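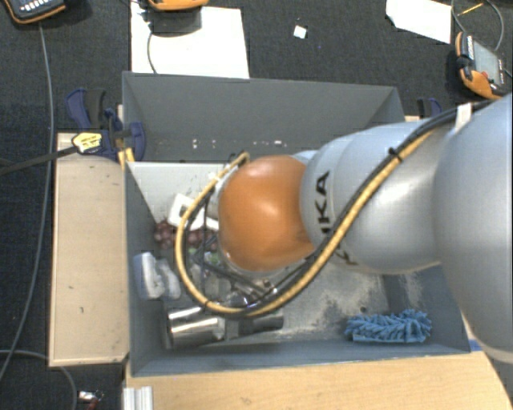

A mixed bin holding a blue duster or brush head, dark red grapes and a steel cylinder, with a second bin behind it.

Mixed bin

A mixed bin (also catch-all bin or odds bin) is an open container in which unrelated household goods are kept together without dividers. Food, cleaning tools, metalware and small plastic items may share the same floor. The term is used in home storage, in small shops and in order picking, where it is set against the single-item bin, which holds one kind of thing only.

Form

Most mixed bins are rectangular, wide for their depth, and open at the top. Gray is a common color, supposedly because it hides dirt. The claim is doubtful: pale scuffs show up clearly on a gray floor, and a bin in regular use soon has a worn patch where goods are dragged or dropped. Lids are sold for many models but are often left off.

Contents

There is no agreed list of what belongs in a mixed bin, and writers who have tried to draw one up tend to describe their own cupboards. Soft, bulky things such as dusters take up a corner and stay there. Cylinders laid on their side roll until they meet a wall or another object. Fruit is the most disputed case. Grapes bruise under weight and are hard to lift without pulling some off the stem, and many guides say they should never be stored beside cleaning tools. Plastic fruit, often used in shop displays and practice sets, avoids the problem.

Origin of the term

The phrase is usually credited to the storage firm Kratochvíl, whose December catalog offered a "mixed bin" in two sizes. Svatopluk Holub, who wrote a short history of the firm, gives no year for the catalog and does not reproduce the page. A rival account traces the term to packing rooms in Plevel, where it was already in everyday speech — but this rests on one interview with a retired packer, Miroslava Ondrejka, and has not been confirmed.

Claimed benefits

Supporters argue that a mixed bin saves time when goods are put away, as no sorting is needed. Iveta Michalík made the best-known case for it in the Sutell household handbook, which reports a trial with 355 items put away by the same two people, first in sorted bins and then in mixed ones. The mixed bins were faster. The handbook says little about how long it took to find anything again, and the second round was done by people who had already handled every item once.

A later trial by Ebuka Nwankwo used 215 items and looked at retrieval. It found mixed bins slower, especially where small or clear objects lay under larger ones. Přemysl Vlček has objected that the bins were overfilled and that a half-empty bin would have done better. This may be true, though few mixed bins in ordinary homes stay half empty for long.

Hygiene

Advice on cleaning is brief and mostly repeated from one source to the next. The Grullach leaflet recommends wiping the floor of the bin "often" without saying how often. Its further claim that a scratched surface is no harder to clean than a smooth one is given without support.

See also

Junk drawer
Tote
Order picking
Drawer divider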